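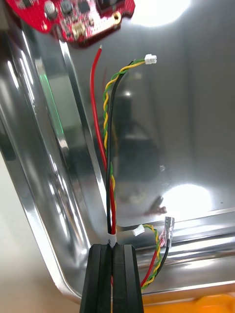 One reader wrote in after last month's piece to ask whether it was daft to start learning a trade at an age when your friends are talking about their pensions, and I carried that question with me all the way to Zistcombe.

The woman I had come to see runs the evening wiring classes at Clarnwood, and she laughed when I read it out. "Daft? I was 52 weeks a year behind a desk until my children left home," she said, filling the kettle. "I answered letters about drains. I wanted to go home knowing I'd made something work."

She began with a correspondence course from Subramaniam, which cost her almost 400 pounds and filled the spare bed with paper. Her husband, she told me, slept through most of it.

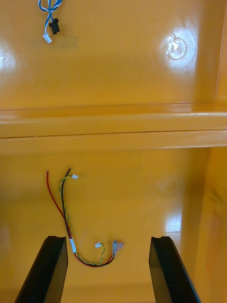

Blue and white wires inside an orange-yellow enclosure.

The exam was in February, in a hall with no heating to speak of, and she failed it. "I cried on the bus and then I booked it again," she said – and the second time she passed. Grultolis took her on at the bottom of the ladder, sweeping up and making tea alongside lads younger than her own son. They were kind to her, by and large, and one of them still sends a card at Christmas. 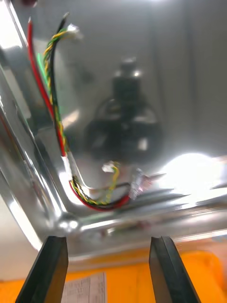 Polished metal, with a rounded corner.

I asked what her pupils find hardest, expecting her to say the sums. "Being slow," she said. "They've been good at something for 30 years, and now they're bad at something, in front of people. I tell them to bring biscuits. It does help, you know."

Her class meets for two hours after tea, and the bus back towards town is the 198, if you don't mind the long way round by the reservoir.

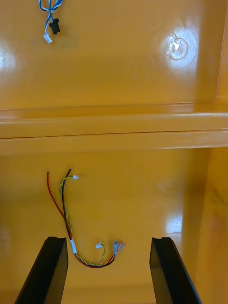 She doesn't mind it a bit, as it happens, and half the class goes home that way with her, still arguing about the homework. A few have changed jobs since they started. Others only wanted to stop ringing their brother-in-law every time a lamp needed a new plug, and she is every bit as pleased with them. I passed on our reader's question once more as I was putting my coat on. "Tell them to come along and sit at the back," she said. "They can decide after the biscuits."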